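**Skuseveo Manipulation Software: release thread, 18 Jan 2021**

**1/9** The Skuseveo group has released version 9 of its grasp planning stack to partner laboratories. This thread summarizes the changes to the simulator, the wrist view and the planner. Full notes are in the repository under `docs/release`.

**2/9** The main change is in the simulated wrist view. In earlier versions, the virtual camera was attached to the tool flange with a fixed offset typed in by hand. It now reads its position from the same calibration file as the physical arm. Teams should delete any `wrist_offset` entries left in local settings, as the loader will reject them.

**3/9** The gripper model has been rebuilt as a full linkage. The inner and outer arms on each side now move as separate bodies, joined at their pins, and the fingertip pads follow from the linkage. The previous model slid two pads along a straight line, and the planner's estimate of pad height was wrong at wide openings.

**4/9** Each episode now begins from a standard start state: fingers open, nothing between the pads, plain background. The perception module records its self-mask of the gripper at this point, before any object is loaded. Partners who write their own start states should keep the pads and both sets of linkage arms in view.
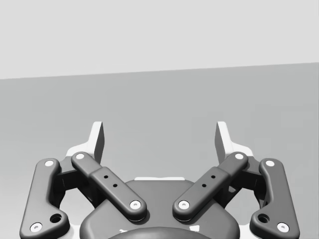
**5/9** *Self-masking.* The mask is now computed from the linkage model at the current finger opening. It was formerly a single stored outline. Depth points that fall on the gripper are removed before the planner receives the cloud. Gwion Probert wrote the new module and maintains it. Please send reports of leftover points to him through the tracker, with the log attached.

**6/9** *Planner.* Candidate grasps are limited to 200 per request by default. Each candidate is checked against the linkage arms as well as the pads, so grasps close to a bin wall may be refused where version 8 accepted them. This is intended. The limit may be raised in `planner.yaml`, but planning time will rise with it.

**7/9** *Tests.* The regression suite holds 260 episodes, of which 87 were added for this release. Most of the new episodes cover partial closing and recovery after a missed grasp. Two known failures remain, both involving thin objects lying flat. They are marked as expected and do not block the build. Leobardo Rosales is the contact for test results.

**8/9** *Upgrading.* The order of steps matters:

- Export the calibration file from the arm controller.
- Remove the old gripper model from the local cache.
- Install version 9 and run `check_frames`.
- Compare the simulated and physical wrist views at full opening before running any motion.

The Medrano driver requires its own update, which is included in the package. Sites using the Gedutska controller need no driver change. Logs recorded under version 8 can be replayed, but their stored masks will be ignored.

**9/9** Version 8 will receive fixes until the end of March. Requests for a longer period should be made in writing to the Clukovstead office and should name the affected site and controller. Questions on the calibration format may be posted in reply to this thread. Replies from the maintainers will be copied to the release notes.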